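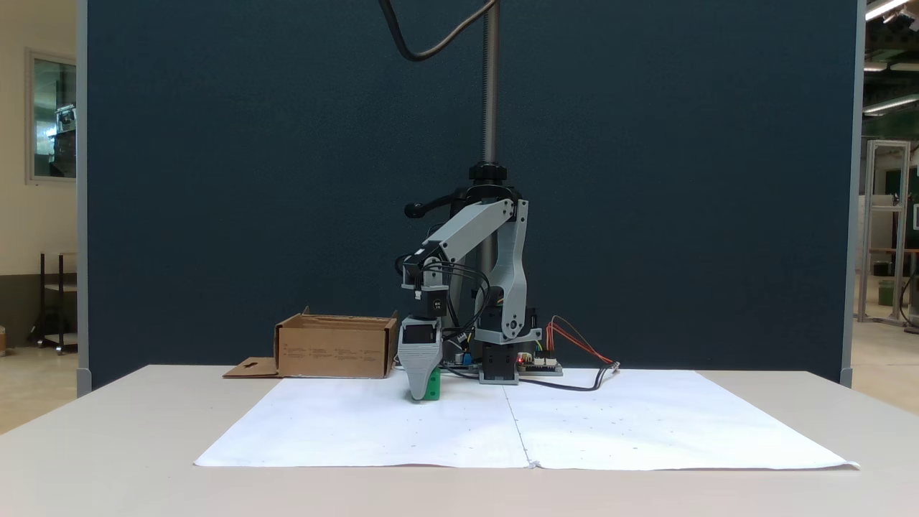 On the table, next to the green circuit board.

She has been fixing accordions in the same two rooms since 2003 and she does not want her name in this. "Put the shop, the shop is fine." So, the shop: Gramis, upstairs, second door, bell doesn't work. Knock.

I got there at ten past four and she was waxing reeds. Didn't stop. Most of what follows was said with her back to me.

How it started. An uncle's box, a Tomić, bought used, stored in a garage in Cleklow for years. "Every mouse in town had been in it." She took it apart on the kitchen floor, 120 bass buttons all over the linoleum, and couldn't get it back together for a whole winter. Then she could. Then a neighbor brought one over.

What breaks? "Wax. Leather. People think it's the bellows, it's almost never the bellows." The wax that holds the reed plates dries out and cracks, the plates rattle, and then somebody decides to leave it in a hot car and the whole row lets go. She has had boxes come in with all the reeds lying in the bottom like loose change. She melts her own mix, beeswax and rosin with a bit of linseed oil. Won't give the proportions. "Ask me when I retire."

Tuning takes the longest. A full job is around 180 hours if the box is large and the owner is picky, and she says they are all picky. You scratch a little metal off the tip of the reed to bring it up, off the base to bring it down. Too much and your buying a new reed. She checks every one by ear first and with the meter after. "The meter doesn't know what a waltz is."

On price she gets short. Charges 100 for a look and an estimate, takes it off the bill if you go ahead. People complain. A man drove in from Jondum with a box he'd paid almost nothing for and got mad that the repair cost more than the accordion. "I said, so buy another one. He came back in April with the same one."

Does she play? Long pause, some filing. "At home. Badly. Ten tunes." Which ones? "The same 10 my uncle played, so, badly too."

No apprentice at the moment. The last one was good with leathers, terrible with customers, and left to build kitchen cabinets. She'd take another if they could sit still. Her hands are okay, her eyes less so, and she's moved the bench under the window and bought a second lamp.

Advice for owners, and she did finaly turn around for this one: keep it out of the basement, keep it out of the car, stand it on its feet the way you'd wear it, and play it. "Once a week. I don't care what. The leathers need the air going through."

Then a customer knocked and I was told to move my coat.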